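Section 4: Setting up your estimates and your first job

Okay, you've got Jokeo installed and your company details are in. Now comes the part I get the most emails about, so pour yourself a coffee and we'll go through it together. I ran a small remodeling outfit in Flandisbridge before I ever wrote a line of this guide, and I've set up estimates the wrong way more times than I'd like to admit (ask Renata Zawadzka, who had to untangle my sunroom quotes that first spring!).

You'll want your price list open before you start. If you keep it in a spreadsheet, save a copy first and work from the copy.

4.1 Bring in your price list

1. From the main menu, choose Prices, then Import.
2. Pick your file. Jokeo reads the first sheet only, so move anything you need onto that one.
3. Match your columns. At the very least you need Item, Unit and Cost. Leave Markup blank for now – we'll get to it.
4. Click Check. Any line Jokeo can't read turns orange.
5. Fix the orange lines right there on the screen, then click Save List.

My own list came in at 1,371 lines and I had orange all over the place, mostly from typing "sq ft" six different ways. Pick one way of writing your units and stick with it.

Note: Importing a second list adds to the first one. It does not replace it. If you want a clean start, go to Prices, then Clear All, and import again.

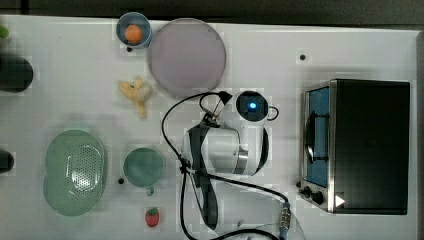
4.2 Set your markup

I like to keep labor and materials apart, and Jokeo is built with that in mind. You can use a single markup for everything if you want, but you'll be sorry the first time lumber jumps in April and you need to change one without touching the other.

1. Go to Settings, then Markup.
2. Turn on Separate Labor and Materials.
3. Type in your two percentages.
4. Under Apply To, choose New Estimates Only.
5. Click Save.

Caution: If you choose All Estimates in step 4, every open quote gets repriced, including the ones your customers are already looking at. There is no undo for this. I did it once at 7 in the morning and spent the rest of the day on the phone.

4.3 Build the estimate

1. Choose New Estimate and pick the customer, or add one.
2. Start with a room or an area, such as Kitchen or Back Porch. Everything you add next goes under that heading.
3. Add your items. Start typing and Jokeo will suggest lines from your list.
4. For anything that isn't on your list, click One-Off. It stays with this estimate and won't clutter up your prices.
5. Add your allowances. These are for things the customer hasn't picked yet, like tile or light fixtures.
6. Set Good Until. Mine is 30 days and I've never had a complaint.
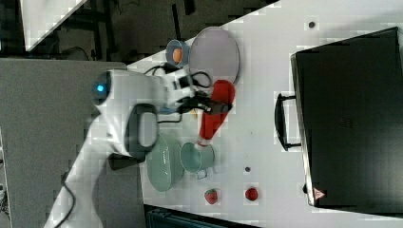 Go easy on the headings, by the way. Savvas Sarantis, who does additions over in Pandgate, used to make one for every wall, and his quotes ran so long that people gave up before they got to the price. Two or three headings will carry most bathroom jobs.

Note: Allowances show up on the customer's copy with a small "A" beside them. You can change the letter, but you can't hide it.

4.4 Send it and turn it into a job

1. Click Preview and read the whole thing, top to bottom, the way your customer will.
2. Click Send. The customer gets a link and can approve from a phone.
3. When the approval comes in, open the estimate and click Make Job.
4. Enter the deposit. If you took a check for $2,709, type exactly that and don't round it, or your balance will be off at the end.
5. Choose your payment stages. I use 2 stages for small jobs and the Jara template for anything with a permit (you'll find it under Templates, already filled in).

Caution: Once you click Make Job, the estimate locks. Changes after that go in as change orders, and the customer has to approve each one before it counts toward the total.

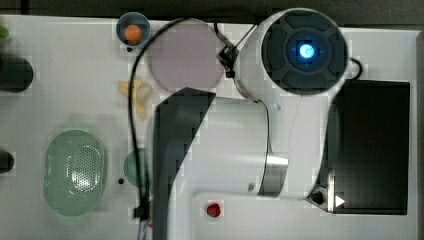
White robot arm over a tabletop, with household objects along the left side.

4.5 If something looks wrong

The total is zero. You probably have items with no cost. Go back to Prices and sort by Cost, and they'll all come up first.

The customer says the link doesn't open. Check that Good Until hasn't passed. Change it to a later day and click Send again – the old link will start working too.

Make Job is grayed out. The approval hasn't come in yet. If your customer signed on paper, click Approved Offline and attach a scan of the signed page.

Change orders are in Section 5.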